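Speaker notes, Keeping a pair of grippers honest
Chala workshop day, 2021-01-26

Slide 1. Title

Say hello, let people find a chair, wait for the stragglers at the coffee. Thank Chala for the room and for the very generous pastries. I'm going to talk for as long as you'll let me about hand-held grippers and how we look after ours, and I'd love it if folks just shout out when they have a question, because I'll forget to stop!

Slide 2. What we run at Nindance

We have one station, called Skustetti (long story, ask me at lunch), and it's used with 2 hand-held grippers, a left and a right. People pick up books and folders with them, turn them over, set them down again, and the recordings go off to the folks who train the arm. The linkages are black plastic with bushings in the pivot holes, and pretty much everything I have to say this morning is about those pivots.

Slide 3. The squeak

Tell the June story here. Take your time with it, it's a good one. The right-hand gripper had started to squeak, just a little, and we all sort of got used to it, the way you do with a screen door. By the time I took it apart, one pivot hole had worn into an egg shape and the pads were meeting crooked. We went back through the recordings and threw out 217 of them. I still feel bad about that.

Slide 4. The weekly check

Go slowly, people like to write this one down.
Open and close each gripper by hand with nothing in it, and listen.
Hold one finger still and wiggle the other sideways. Any play you can feel is too much.
Wipe the pads with a dry cloth. No alcohol on ours, it made the surface go slick.
Snug the hinge screws, then back off a hair until the finger swings freely.
Write the date on the card, even if you found nothing.

Slide 5. When to change bushings

We change the whole set at nearly 3,000 grasps, worn or not. Clasinport cuts ours to length, and they're cheap enough that I don't agonize over it anymore. Press them in square, with a vise and a scrap of softwood, please, no hammers. (Pause for the hammer people to groan.)

Slide 6. Testing with a book

After any rebuild I go straight to a thick book. Small, light things will forgive you nearly anything, but a heavy book held down at one corner will twist in the pads if the fingers aren't lined up, and you'll feel it in your wrist right away. Point out the bushings on the gripper holding the book, they're the little brass-colored rings, and then the pads on the other gripper over on the left.

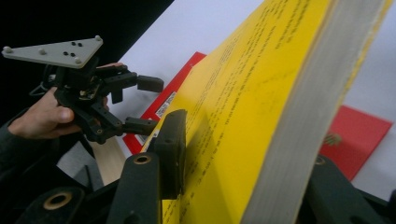
Thick yellow book gripped at a lower corner, second gripper held alongside.

If the book creeps, don't reach for the screws first. Check the pads, then the bushings, and only then the screws. I did it the other way for months and all I managed was to strip the threads in a perfectly good finger.

Slide 7. Questions

Leave the checklist slide up while people talk. Spare bushings are in the tin by the door, pass it around so everyone can feel a new one next to a worn one, and please ask for the tin back before lunch.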